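**Re: Hollska bowls, how old really?**

**mothgill:** The Gallardo catalogue says the Hollska blue bowls are medieval. Lot 352 is priced to match. I don't buy it. Who dated them, and from what?

**kiln_end:** Benedicta Agbenyega went through this in her August talk. She puts the glass before 1400 because of the bubbles and the greenish rims.

**mothgill:** Bubbles prove very little. Village workshops were turning out bubbly glass 50 years ago. 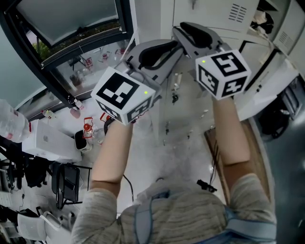
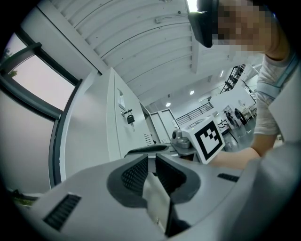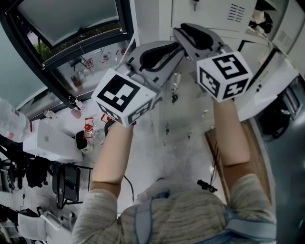
## Page 2

**Sukuvico:** I've handled 12 of them. The pontil scars are rough and the feet are worn unevenly, so I'd say old.

**mothgill:** Wear can be done with wet sand in an afternoon. Were any of your 12 dug up with a record?

**Sukuvico:** No. All bought from dealers.

**kiln_end:** You're being unfair. Seven centuries in the ground does leave a skin on glass, and mine has it.

**mothgill:** Acid leaves one too. Has yours been tested?

**kiln_end:** Not yet. Skedum want more for the test than I paid for the bowl.

**mothgill:** Then I'd put "date unknown" on the label and leave it there.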